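Tidier wanted, part time, Dokberg and nearby

Hello! I'm Jamie Pickering and I run Welness, which is a very small home tidying business with a name I've spelled wrong on purpose and have been explaining to people ever since (the proper spelling was taken). There are two of us at the moment, me and Shiyu Jia, and we have more houses than we can get to. So I'm looking for one more pair of hands, possibly two if the right two people turn up.

I'll say what the job is first, because the last time I advertised I got a lot of lovely letters from people who thought it was something else. We don't do the deep clean. No ovens, no gutters, no windows from the outside. We come in and put a home back in order: things off the floor, cushions back where they live, throws folded, bags emptied or hung up, toys in their tub, cardboard flattened if the owner says it can go. We'll run a vacuum or a dry mop over the floor at the end, and that's as wet as it gets. Some of our people have a cleaner as well and we come through the day before so there's a floor for the cleaner to clean.

Most of our regulars are families with both parents working, plus a few older people who can't bend so easily any more, plus one household of students who clubbed together and are my favourites, though I shouldn't say so. The homes are all sorts. I've got little units with one cupboard between four people, and big tiled places with furniture you need to walk right around.

What a visit is like

You'd get a card for each house before you go. Shiyu writes them up and they're very good - where the spare key goes back, which rooms we do, which we leave shut, where the vacuum lives, what the dog is called. Read the card in the car or on the bus before you go in. Then you walk the whole place once with your hands in your pockets. I mean it about the pockets! It stops you grabbing the first sock you see, and you find out that the thing you were going to put in the hall cupboard won't fit in the hall cupboard.

After that it's floors, then seats, then surfaces. Anything soft on the floor comes up first. Bags get stood up or hung, never tipped out to see what's in them. If a bag's open and there's obviously lunch in it, take the lunch out, put it by the sink and leave a note. Couches take longer than you'd guess. There's always something down the back, and whatever's draped over the arm has usually been there long enough to be hiding something else. Pick it up by two corners, shake it away from anything breakable, fold it, and only then decide where it goes.
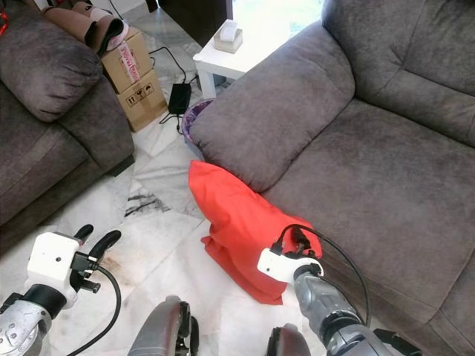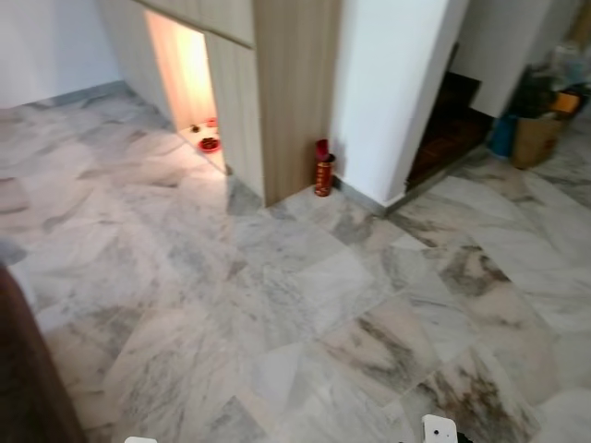
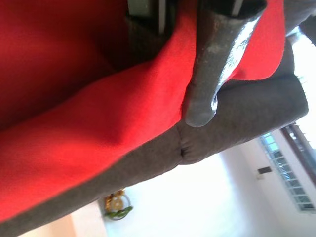 Dokberg, July

A living room with marble underfoot and a pair of grey couches is a good one to learn on, and I usually start new people in a place like that. You can see everything you've missed. A red bag leaning against the front of a couch is an easy win, and so is a red cloth bunched up over the upholstery, and once they're dealt with you've changed the look of the place before you've properly warmed up. Then you get to the fiddly part, which is leaving things alone.

I'm serious about that bit. The little lit-up niche at the foot of the beige cabinet, with the small red bowl in it? We don't touch it. Don't straighten it, don't dust it, don't move the bowl over to mop. Go up to the edge and stop. Any corner that somebody has obviously arranged gets the same treatment from us, whatever it's for, and if you aren't sure whether a corner has been arranged or has just happened, ask me. I would much sooner get ten texts from you than one phone call from a client.

Same story with boxes. Two cardboard boxes stacked on the floor could be rubbish or could be somebody's entire tax history. Unless the card says they go, they stay, and you tidy around them and make sure nobody's going to trip.

A word on couches, seeing as I seem to have become a person with opinions about couches. Soft short-pile fabric like microfibre shows every stroke of your hand, so brush it one way when you're done, with your palm, from the back of the seat to the front. Darker worn patches are just wear and you're not expected to fix them. Please don't use sprays. Check the seams where two cushions meet with your fingers before you sit anything back on top - pens, mostly, and coins, and once for me a whole slice of toast. Coins go in a dish on the kitchen bench. Toast is up to you.

Marble and other shiny tile is easy to look after and easy to scratch. Lift, don't drag. Shoes off at the door or the fabric covers we give you, and if you wear the covers go carefully because they're slippery on stone. I've gone over once myself and my dignity has never been the same.

The hours and the money

It's two or three mornings a week to begin with, and I'd hope to build it up from there. We're generally in the first house by 10 am, once the school run is over and everybody has left, and you'd be home in time for the afternoon pick-up if you've got kids of your own. School holidays are quieter. I can be flexible about swaps so long as I hear from you the night before.

Pay is $37 an hour, and that includes the time you spend getting from one house to the next. You go on the books properly, as a casual, with super. I do the pays on my own at the kitchen table and they go out every second week. If you use your own car I pay fuel on top, and if you don't drive then I'll give you the houses on the bus line. A couple of our clients are out at Skolomier, and those are car jobs, so tell me whether you'd want them.

Your first four visits are with me or Shiyu and you're paid the full rate for them. After that, you'd do the smaller homes on your own and we pair up for the larger ones.

Who I'm after

You don't need to have done this for a living. Shiyu came from a fabric shop and I was a school librarian, and I reckon both of those were better training than any course. I'm looking for somebody who notices where a thing was before they picked it up. You'll need to be all right on your feet for a few hours, and comfortable kneeling, reaching under things and carrying a full washing basket up one flight of stairs. If you've got a crook knee or back, please still write to me, as there's plenty of sorting and folding that can be done sitting down and I'd like to work something out.

You'll be in people's homes while they're out, so I need two references and a police check. I pay for the check. You also need to be the sort of person who can see a stranger's bank statement on a bench, put it in a neat pile with the rest of the mail and forget what it said. We don't talk about clients' homes, and we don't post about them either.

Dogs are a fact of life in this job. There's a big one called Dai who will follow you from room to room carrying whatever you've just put away. If you're allergic to cats or dogs it isn't a deal breaker, but it does change which houses I'd give you.

We supply the vacuum bags, cloths, shoe covers, baskets and an apron with far too many pockets. Wear what you like under the apron.

How to apply

Write me a letter or an email, no more than 400 words. I don't need a formal CV, though I won't mind one. Tell me which mornings you've got, how you'd get around, and what you do with a chair that has clothes on it (the one in the bedroom, we've all got one). There isn't a right answer to that last question, I just enjoy reading them.

Letters can go to Welness, PO Box 415, Dokberg, or drop them in to Shiyu if you already see her on your street. Anyone I'd like to meet will get a phone call from me, and then we'd have a cuppa and a paid trial hour in my own lounge room. I will not have tidied it beforehand.

I'll leave the ad up until the spot is filled. If you've written before and didn't get the job, you're very welcome to write again, as last time I only had the one place and there were three of you I wanted.

Jamie Pickering
Welness home tidying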